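Ferry Juter returns to the Pisotcombe route after winter refit

The passenger ferry Juter is back in service between Kallgate and Pisotcombe after 11 weeks in dry dock. She left Kallgate at 6:40 in the morning with 354 passengers on board and arrived at Pisotcombe four minutes before the time in the schedule.

The refit was done at the Chaudhry yard, on the north side of the harbor. It is the longest stop for the ship since she came to Kallgate, and it cost the owners more than they had planned in the fall. When the old paint was taken off, the yard found that a number of plates near the stern were thinner than the rules allow. These plates had to be changed before any other work on the hull could continue.

"We expected to change a few of them," said Amna Dhanial, who is the technical manager of the ferry line. "Then the measurements came, and the list became two pages. I was not happy, but it is better to find this in the dock than in the water."

Juter measures 3954 gross tons and may carry up to 700 passengers in summer. In winter the limit is lower, as part of the upper deck is closed when the weather is bad. She was built for a river crossing and was later made stronger for the open sea, with a higher bow and a second pair of fins against rolling. Regular travelers know her by the short funnel, which has now been painted dark green again, as it was when she was new.

Both main engines were opened during the stop. The port engine needed new bearings, and the starboard engine received new fuel pumps. The gearboxes were left as they are and will be inspected again next winter. The bow thruster, which gave the crew so much trouble last season, has been replaced with a stronger one. Captain Berenice Montes said that the ship now turns more easily in the narrow basin at Pisotcombe, where the wind often comes from the side.

"I tried it with no passengers, first in calm weather and then in a strong breeze," she said. "In the old days I would ask for a tug in such a wind. Now I think we will ask for it only a few times in a year." 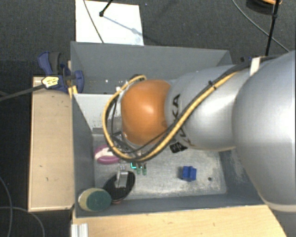
A KUKA robot arm, with its orange joint cover, over a grey bin.

Inside the ship the changes are smaller. The seats in the forward lounge have new covers, and the cafeteria has moved its counter to the port side, so that the line of waiting people does not block the stairs. The car deck has received a new coating. There is also an elevator between the car deck and the lounge, something that passengers with wheelchairs have requested for many years. Until now they had to be helped by the crew up a steep ramp.

Hina Siddiqui from Pisotcombe, who takes the ferry to her work in Kallgate, was on the first crossing. She said the smaller replacement ship had been cold and often late. "The coffee is the same as before, but the floor does not shake so much," she said. "I could read the whole way."

During the refit, the route was served by a chartered vessel that could take only 100 passengers and no trucks. Freight for Pisotcombe had to go by road, a detour of several hours, and some shops in the town reported empty shelves in February. Maham Ghumman, who runs a hardware store close to the landing, said that she had waited for one delivery of roofing nails for almost three weeks. The first trucks came on the second crossing of the day, and her goods were among them.

The line will keep the winter timetable for the moment, with five departures each way. The evening departure from Pisotcombe is moved from 7:15 to 7:30, to give a better connection with the bus from the hospital. Tickets that were bought for the replacement vessel remain valid, and passengers who paid for a car space they could not use can ask for the money at the office in Kallgate.

The summer timetable is not ready yet. According to the route planner, Mahlet Asfaw, the line would like to add a late crossing during the school vacation, but this depends on how many deck hands can be hired before then. The harbor at Pisotcombe must also agree to keep the landing open after 10 in the evening. An answer from the harbor office is expected next month.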